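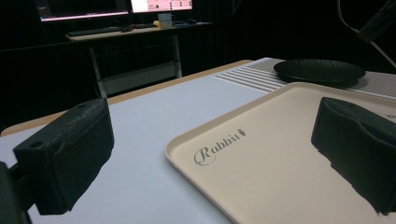
# The Rabbit Tray

The tray was on the list as item 74, and the list said "tray, plain."

Hjørdis Rustad read it twice and then looked at the table. The tray was cream plastic with rounded corners, and it had the word Rabbit written across it in dark grey script, with a carrot after the word.

"It isn't plain," she said.

"It's the only tray we have," Tiago said.

He was at the sink in the hallway with the door propped open so he could hear her. She could hear the water running over cups. They had the room at the Foro until five, and before then every prop had to be checked against the list, wrapped and put in a crate for Midtbø. The play would open there in November, with a different actor in the father's part and a smaller stage.

"Who made the list?" she asked.

"You did."

She looked at the top of the first page. It was her handwriting, from the first week of rehearsal, when she had written down what the script called for before they owned any of it. The script called for a plain tray. In the second act the mother carries breakfast up to a man who won't come down, and the stage direction says she carries it on a plain tray and sets it on the floor outside his door.

"So what happened to the plain one?"

Tiago turned the water off. He came in drying his hands on his shirt.

"There was never a plain one. I went to Wudico and they had this and a big one with handles. The big one was metal. It made a noise."

"What did we do about the writing?"

"Marit kept a napkin over it. You told her to."

Hjørdis didn't remember that. She had watched the second act more times than anyone, always from the desk on the far side of the room, and from there she had seen a woman carrying a tray with a napkin on it. She had never wondered what was under the napkin. She crossed out "plain" and wrote "Rabbit" above it, and then, after a moment, "with napkin."

"Where's the napkin?"

"In the wash."

She made a note of that too.

They did the plate next. It was the round black one, and it sat on the grey ribbed mat, where it had been since they laid out the kitchen things. She had wanted a black plate because the eggs showed up on it. The mat was Tiago's idea. In the first week the plate had slid every time someone leaned on the table during the argument, and one evening he brought the mat from home. He said it was only his draining mat and he could do without it.

"Is the mat ours or yours?" she said.

"Mine. You can take it to Midtbø."

"What will you dry your dishes on?"

"A towel. I've been doing that since we started."

She wrote "mat, ribbed, T. Figueiredo, to be returned." He leaned over to see what she was writing.

"You don't have to put my name."

"If I don't, it ends up in a crate for good. Then in ten years somebody throws it out."

"Fine," he said. "Put my name."

He wasn't going to Midtbø. They had both known this since spring and had talked about it once, in the parking lot, in a conversation that was mostly about his car. The theater there had its own stage manager and would pay for one person to come up from the city. That was Hjørdis, who had written the play and was directing it. Tiago had a job starting at Clurkel, the kitchen supply company, in the warehouse. He would have regular hours and a dental plan. He had told her about the dental plan in some detail.

She unrolled some paper and wrapped the salt shaker, the sugar bowl and the little jug. She was a slow wrapper. Tiago did it faster, folding the corners in before he rolled, and his parcels came out small and tight. Hers looked like something a child would give you. After a while he took the jug out of her hands and did it over again, and she let him.

"There's a line about the tray," she said.

"Which one?"

"The father says it. Act two, after she goes back down. 'She used the old tray.' I was going to cut it for Midtbø. I never liked it. It sounds as if it means something and it doesn't mean anything."

"I like it," Tiago said.

"Why?"

He thought about it. He had a strip of tape stuck to the back of his hand and he pulled it off and stuck it to the edge of the crate.

"My grandmother had a tray for when you were sick. You didn't get it otherwise. If you were pretending to be sick, you got your soup at the table with everybody else. If she brought the tray, you knew you really had something."

"What was on it?"

"On the tray? A harbor. Some boats. I think it came from a bank."

Hjørdis sat down on the lid of the second crate. She had a pencil behind her ear and she took it out.

"How did she decide?"

"She put her hand on your neck. The back of your neck, not your forehead. She said foreheads were no good." He wrapped the pepper mill. "I was seven or eight. I had a fever one time and I remember waiting to hear if she was going to open the low cupboard, where she kept it. I wanted her to and I didn't want her to."

"Did she?"

"Yes. It was my ears. I was in bed for a week."

She wrote something on the back of the list. He went on working and didn't ask what it was. The roll of paper was getting thin, and he started tearing smaller sheets.

The father in the play was forty years older than the boy with the bad ears, and he wasn't sick, or nobody in his house would say that he was. He had gone upstairs after a dinner and stayed up there. Hjørdis had written it fast, over one winter, and had been fixing it ever since. The weak place had always been the tray. The mother put it down, she went away, the door opened, he looked at it. At that point people in the seats began to move their feet. She had tried it with music. She had tried it with the daughter coming in. In the last two weeks at the Foro she had simply made it shorter.

"What if there's no napkin?" she said.

"Then they'll see it says Rabbit."

"Yes."

"There are people in the front row who are going to be able to read it."

"I know. What if it was the daughter's? When she was small. It's the tray they used when she was sick, and the mother takes it out of the low cupboard for him. She doesn't say anything about it. She just uses that one."

Tiago set the pepper mill in the crate. He wiped his hands on his jeans and looked over at the table.

"Then he'd know," he said.

"He'd know she thinks he's really got something."

"And the line works."

"The line is fine now. I don't have to touch the line." She turned the page sideways because she had run out of room. "I'd have to give the daughter something in act one. She can ask for it. She's home from the city with a cold and she asks where it is, and the mother says you're not that sick."

"She'd say it exactly like that, too," said Tiago. "My grandmother would have."

"Do you mind?"

"Mind what?"

"If I use it."

He shrugged. "It was a bank tray," he said. "It had boats on it."

She wrote for some time. He finished the cups, carried the first crate out to the hall and came back for the tape. There were 60 seats stacked against the wall out there, and he had to go sideways to get past them. The woman from the office came by and asked if they would be done by five, and he said they would. He asked her about the deposit. She said it was 500 and they'd get it back if the floor was clean, less 75 for the key Hjørdis had lost. He said the key had been found. She said she would look into it.

When he came in again Hjørdis was standing at the table with her hand out, deciding what to pick up.

"I want to see it from up there," she said. "Would you carry it?"

"I'm not an actor."

"You only have to carry it and put it down."

He lifted the plate off the mat and put it on the tray. It covered most of the word. He moved it over until you could read the whole thing, and the carrot too. He looked at her to see if that was right and she nodded. She went across to the desk and sat on it, where she had sat every night.

He walked from the table to the spot where the door would be. He walked too fast at first and then slowed down, as people do when there is food on a tray, though there wasn't any food. He got down on one knee and set it on the floor. He turned it a little so that the writing faced the door. She hadn't told him to do that. Then he stood up and waited a moment, listening, and went back the way he had come.

"Can you read it from there?" he asked.

"No."

"Is that a problem?"

"I don't think so. I could see you turn it."

She came over and picked up the tray and the plate herself. She wrapped the plate badly, and he left it alone. The tray wouldn't go in flat on top of the jug, so they took out the pepper mill and the sugar bowl and laid it along the side of the crate, with the mat rolled up next to it. She found the line on the list again. She crossed out "with napkin," and initialed it, and gave him the pencil so he could initial it too.

"I'll send the mat back at Christmas," she said.

"Whenever you're done with it."

He held the lid down while she ran the tape across. Then they went to find a mop for the floor.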